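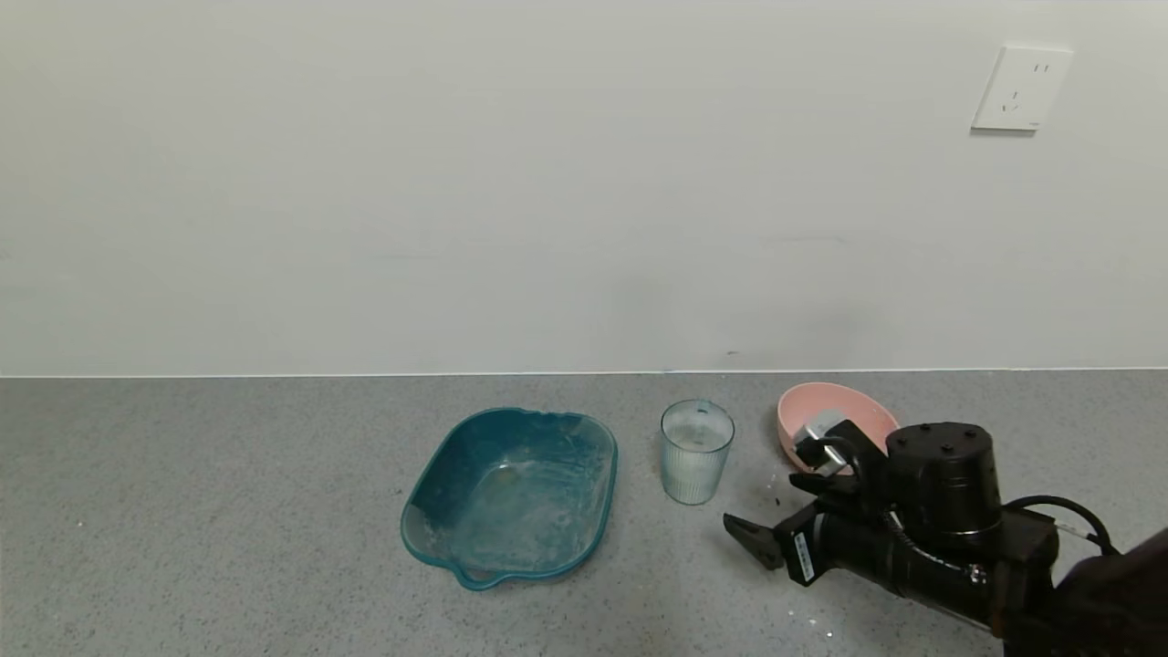

Kusto countertop water filter: review after three months

The tap water in Stanunville is safe to drink and tastes like a swimming pool. It is also hard. Kettles fur up, the shower head needs soaking in vinegar, and tea gets a film on it if you leave the cup for ten minutes. I had used a pitcher filter for years and was tired of refilling it, so in June I bought the Kusto countertop unit from Pacheco, the hardware store on the main street. It cost $90 with one cartridge in the box. Spare cartridges are $17 each.

What you get

The Kusto is a white plastic cylinder on a flat base, a little taller than a quart carton of milk. Two thin hoses run from the back to a diverter valve that replaces the aerator on your faucet. There is a lever on the valve. Push it one way and water comes out of the faucet as usual. Push it the other way and the water goes through the filter and out of a short spout on the unit. There are no batteries and no indicator lights. You get a sticker to write the cartridge date on.

Installation

The instructions say ten minutes. It took me 65, and most of that was the adapter. The box has three adapter rings and none of them matched my faucet, which is an older Jorkska with a thread I have not seen anywhere else. Pacheco had a brass ring that fit. If you have a pull-out sprayer, stop reading, because the valve cannot be attached to one at all. The box mentions this in small type on the bottom.

Once the ring was on, the valve screwed on by hand and did not leak. The hoses are 60 centimeters long, and that is short if your counter is on the far side of the sink from where you want the unit. Mine ended up closer to the dish rack than I would like. Longer hoses are not sold separately. I asked.

You have to flush a new cartridge before drinking from it. The first water comes out gray with carbon dust, and you run it until it is clear.

Taste and smell

The chlorine smell is gone. I poured a glass from the tap and a glass from the filter for my neighbor Vanderleia Rocha, without telling her which was which, and she picked the filtered one by smell before drinking either. Coffee is better. Tea is better by a wide margin. Rice and soup taste the same to me as before.

It does not soften the water. The leaflet is clear about this, but the picture of a sparkling kettle on the front of the box is not. My kettle still needs descaling, perhaps slightly less often. If limescale is your main complaint, this is the wrong product.

Speed

Flow is slow. A drinking glass is no trouble, but a pasta pot is long enough that you walk away and forget about it. I now use plain tap water for pasta and potatoes and keep the filter for drinking, hot drinks and anything that soaks overnight, such as beans. 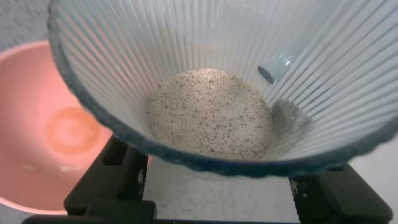

Salt-like white granules with dark, pepper-like specks in a ribbed glass bowl.

For brining I went back to tap water as well. I tried a chicken brine both ways and could not tell the two apart, and neither could Reinaldo Damasceno, who ate most of both chickens. Pickles may be a different matter. Chlorine is supposed to slow down fermentation, and my one batch of sauerkraut made with filtered water started bubbling a day sooner than the batch before it. The kitchen was warmer that week, so I would not put much weight on it.

Cleaning and upkeep

The outside wipes down with a damp cloth. The spout collects a white crust at the tip, and a cotton swab with vinegar takes it off. The base has a groove underneath that traps water. Lift the unit every few days and dry it or you will get a ring on the counter.

Cartridges are supposed to last two months. I changed the first one on schedule and the flow picked up noticeably with the new one, so I believe the figure for my water. Changing it means unscrewing the top of the cylinder, which is stiff. A rubber jar gripper helps. Put a towel down first, as a cupful of water comes out with the old cartridge.

Complaints

The lever feels cheap. It has not broken, but it flexes, and I push it gently. Hot water must never go through the cartridge, and there is nothing to stop you from doing it by accident except remembering. I have done it once, for a few seconds, with no harm that I could taste.

Who should buy it

Buy it if your water smells of chlorine, your faucet has a standard thread and you are sick of filling a pitcher. Renters should be fine with it too, as the old aerator goes back on in a minute. Keep the aerator somewhere safe. Mine is in a jar with the three adapter rings that did not fit.

Rating: 4 out of 5. I took a point off for the short hoses and the adapters.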